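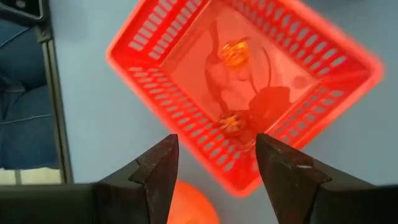
Der Kassettenmann

Meine Tante Hidetti hieß in Wahrheit Hedwig, aber das wusste außer dem Finanzamt kaum wer, und als sie im Februar starb, stand in der Anzeige zum ersten Mal ihr richtiger Name, und die halbe Straße ist deswegen nicht zur Beerdigung gekommen. Die dachten, da wird eine Fremde begraben. Ich hab das dem Pfarrer erzählt, der fand es nicht lustig. Hidetti hätte sich weggeschmissen.

Geerbt habe ich ihren Schrebergarten in Briem. Nicht das Häuschen in der Stadt, das ging an meinen Cousin, sondern den Garten, mitsamt der Laube und den Schnecken und einem Schlüsselbund, an dem 4 Schlüssel hingen, von denen einer passte. Parzelle 49, ganz hinten, wo der Weg aufhört und die Bahn anfängt. Alle Viertelstunde fährt da ein Güterzug durch, dann scheppern die Tassen im Regal, und wenn man gerade redet, macht man eben eine Pause und schaut solange in den Himmel. Man gewöhnt sich dran. Ich mache das inzwischen auch in der Straßenbahn.

Also, es war ein Dienstag, als ich das erste Mal allein hinfuhr. Ich hatte Brote dabei und Handschuhe und eine Rolle Müllsäcke, weil mein Cousin gesagt hatte, da sei nur Gerümpel drin, das könne alles weg. Mein Cousin sagt das über ziemlich viel. Die Tür klemmte, ich hab mit der Schulter nachgeholfen, und dann stand ich drin und es roch nach ihr! Nach Pfefferminz und Petroleum und nach dieser Handcreme, die sie seit meiner Kindheit benutzte und die es längst nirgends mehr zu kaufen gab, sie musste die gehortet haben. Ich hab mich erst mal auf die Eckbank gesetzt und ein Brot gegessen. Dann noch eins.

Auf dem Tisch lag ein Zettel. Ihre Schrift, diese großen schrägen Buchstaben, die immer aussahen, als würden sie bergauf laufen. Darauf stand: »Hosta nicht gießen, wenn Egger schaut.«

Mehr nicht.

Jetzt muss man wissen, dass eine Hosta eine Blattpflanze ist, Funkie sagen manche, die wächst im Schatten und wird von Schnecken geliebt. Davon hatte Hidetti genau eine, in einem Zinkeimer hinter der Laube, groß wie ein Wagenrad und ohne ein einziges Loch im Blatt. Und Egger, das wusste ich auch, war der Nachbar. Valentin Egger, Parzelle 48, ein langer, dünner Mensch mit Strohhut, mit dem meine Tante seit 20 Jahren kein Wort gewechselt hatte. Warum, hat sie nie erzählt. Wenn man fragte, kam ein Güterzug, und wenn keiner kam, tat sie so.

Ich bin natürlich sofort raus und hab die Hosta gegossen.

»Das würde ich lassen«, sagte jemand hinter der Hecke.

Ich hab mir vor Schreck die halbe Kanne in den Schuh gekippt. Über der Hecke erschien ein Strohhut, darunter ein Gesicht, das aussah wie eine freundliche Ziege (ich meine das nett, ich mag Ziegen).

»Wieso?«, fragte ich.

»Weil sie es mir sonst immer überlassen hat.«

Und dann kam der Zug. Wir haben beide in den Himmel geschaut. Es war ein langer, mit Kesselwagen, und ich hatte viel Zeit, mir zu überlegen, ob ich den Satz richtig verstanden hatte. Als es wieder still war, war der Hut weg.

Beim Ausräumen bin ich an dem Tag nicht weit gekommen. Ich hab die Müllsäcke ordentlich auf die Bank gelegt und angefangen, in den Schubladen zu wühlen, was ja etwas völlig anderes ist. Samentütchen, Gummiringe, ein Bündel Fahrkarten nach Truvanmont. Nach Truvanmont! Da fährt man von uns aus fast einen ganzen Tag, das ist ein Kurort mit einem See und sonst nichts, und meine Tante hatte immer behauptet, sie verreise nicht, vom Verreisen kriege sie Wasser in die Beine. Die Fahrkarten waren alle abgestempelt, und sie lagen immer zu zweit, mit einer Büroklammer zusammengehalten.

Ganz unten in der Schublade lag eine Kassette, so eine alte für den Rekorder. Auf dem Etikett: »V. singt.«
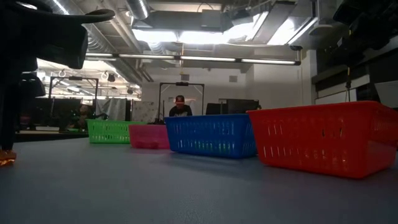 Der Rekorder stand auf dem Schrank, die Batterien darin waren ausgelaufen, und ich bin tatsächlich mit dem Rad bis zur Tankstelle gefahren und hab neue geholt, völlig überteuert, und dazu ein Eis, damit es sich lohnt. Als ich zurückkam, war es schon nach sechs. Das Licht lag schräg in der Laube und die Mücken waren wach. Ich hab die Kassette eingelegt und auf die Taste gedrückt.

Erst rauschte es. Dann hörte man Wasser, ein Ruder vielleicht, und Hidettis Lachen, aber jünger, höher, so wie ich es gar nicht kannte. »Jetzt sing halt«, sagte sie. Und dann sang ein Mann, furchtbar falsch, ein Lied über einen Matrosen, der seine Mütze verliert. Vier Strophen lang, und in jeder verlor er sie wieder. In der letzten hat sie mitgesungen, noch falscher als er. Dann kam ein Platschen, jemand schrie auf, und das Band war zu Ende.

Ich saß da mit dem Eisstiel in der Hand und hab geheult und gelacht, beides, es war ein ziemliches Durcheinander.

Irgendwann klopfte es. Egger stand in der Tür, den Hut hielt er vor dem Bauch wie eine Schüssel.

»Man hört das bei mir drüben«, sagte er. »Die Wände sind dünn.«

»Entschuldigung.«

»Nein, nein.« Er schaute auf den Rekorder. »Das Platschen, das war ich.«

Ich bin auf der Bank ein Stück zur Seite gerutscht, und er hat sich gesetzt, ganz vorne auf die Kante, als könnte gleich jemand kommen und ihn rauswerfen. Ich hab ihm ein Brot angeboten. Er nahm es, klappte es auf, schaute nach, was drauf war, und klappte es wieder zu.

»Wir haben nie miteinander geredet«, sagte er. »Hier nicht. Das war ausgemacht. Der Verein hat damals über alles getratscht, und sie wollte das nicht, und ich war noch verheiratet, auf dem Papier jedenfalls. Also haben wir hier gestritten. Einmal, laut, vor allen Leuten, wegen der Hecke. Das hat gereicht.«

»Für 20 Jahre?«

»Es war ein sehr guter Streit.« Er biss ab und kaute lange. »Deine Tante hat mich einen Heckenfaschisten genannt. Ich hab das Wort bis dahin nicht gekannt.«

Und in Truvanmont?, wollte ich fragen, aber da kam der Güterzug, und wir haben beide zur Decke geschaut, weil man den Himmel von drinnen ja nicht sieht. Die Tassen schepperten. Er hat die Hand ausgestreckt und eine davon festgehalten, die blaue mit dem Sprung, ohne hinzusehen. Er wusste genau, wo sie stand.

»In Truvanmont haben wir geredet«, sagte er, als es vorbei war. »Da konnte man uns nicht abstellen. Der Wirt hat uns einmal umgesetzt, so viel haben wir geredet.«

Ich fragte ihn nach der Hosta. Er wurde ein bisschen rot, das sah man sogar in dem Licht. Die habe er ihr geschenkt, heimlich über die Hecke gehoben, nachts, samt Eimer, und sich dabei den Rücken verrissen. Gegossen habe er sie immer selbst, mit dem Schlauch durch das Loch unten im Laub. Wenn er nicht da war, hat sie es gemacht. Wenn er da war, hat sie gewartet. So wusste er, dass sie da ist, und sie wusste, dass er da ist, und der Verein wusste gar nichts.

»Und die Schnecken?«, hab ich gefragt. »Wieso ist da kein einziges Loch drin?«

»Die lese ich ab. Jeden Abend.« Er überlegte. »Es müssen inzwischen 3.000 gewesen sein. Ich trag sie rüber zum Bahndamm.«

Später hat er gefragt, ob er die Kassette noch mal hören darf. Ich hab zurückgespult, das dauerte ewig, und dann sang wieder der Matrose, und Egger bewegte die Lippen mit, aber nur bei ihren Stellen.

Mein Cousin hat am nächsten Morgen angerufen und wollte wissen, ob das Gerümpel weg ist. Ich hab gesagt, ich brauche noch ein paar Wochen. Die Müllsäcke liegen immer noch auf der Bank. Mit Egger rede ich nicht, jedenfalls nicht im Garten, wir haben uns am Samstag wegen des Komposts gestritten, die Leute von Parzelle 46 sind extra stehen geblieben. Er war großartig. Und die Hosta gieße ich nur, wenn sein Hut nicht am Haken hängt.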